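Teaching the arm to handle cloth

5 January 2024

The last post was mostly about wiring, and two people wrote to say they'd like to hear about the teaching side instead. So I've left the wiring alone this month.

I've been working with Hatice Avcı on getting our arm to take hold of hanging fabric and move it. We call the setup Tollik, after the folder it lives in, and the name has stuck. Neither of us writes rules for the arm to follow. We drive it ourselves, record everything, and train on the recordings.

There are two ways of driving it. The first is by hand. You put the arm in its slack mode, take it by the forearm and push it where you want it to go. This is good for boxes and cups. It is poor for cloth, mainly because your own hand and sleeve keep getting into the wrist camera's view, and the arm then learns from pictures with a sleeve in them. I threw away 40 recordings in April for that reason and haven't used the method for fabric again.

The second is by remote control. I sit at the other end of the bench with a small copy of the arm, and whatever I do with the copy the real one does a moment later. The trigger opens and closes the fingers. I watch the wrist camera on a screen and try not to look at the arm itself. Hatice was strict about that from the start. If I steer by something the camera can't see, the recording has moves in it that make no sense from the camera's side.

It took me a while to get used to it. You have no feeling in the fingers at all, so you go by how the cloth moves. White cloth is the worst for this. The folds are pale on pale, and when the light is strong at the top you lose the shape of them completely. I kept closing too early and coming away with nothing.
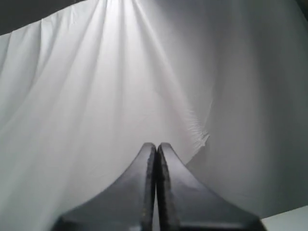

White fabric from the wrist camera, with the tips of the fingers together.

What helped was looking for edges. A smooth stretch of cloth gives you very little to aim at, but a hem or a frayed bit shows up well, even on a small screen, and you can bring the tips in beside it. Once I'd started doing that my recordings got shorter and a good deal more alike, and alike is what you want. Reece Wainwright, who drives on the evenings I can't, goes in from the left where I go in from the right. We trained on both sets mixed together and the arm dithered in the middle. Now we both go in from the right. He wasn't delighted.

A few things I've written on the card by the screen, for whoever sits down next:

Start with the fingers shut and open them only when you are close.
Move at the speed you'd like the arm to move.
If you miss, carry on and try again in the same recording.
If you knock the stand, stop and delete it.

The third one is Hatice's. I used to bin every miss. She pointed out that the arm would be missing plenty of times on its own, and had never been shown what to do next. We have kept the misses in for the last few weeks and I think she's right, though I'd want a longer run before saying so for certain.

At present we have 1082 recordings on the disk, almost all of them by remote control. The single longest is mine and is mostly me chasing one corner back and forth. Liam Cheetham asked whether he could have the set for his own arm. Yes, but his wrist camera sits higher than ours, so I don't know how much good it will do him. If anyone has tried moving recordings between two arms with different camera positions, please leave a comment — I've found very little written down about it.

Next job is coloured cloth. Ashley Sugden has promised me a bag of offcuts, and I need to sort out the lamp before they arrive.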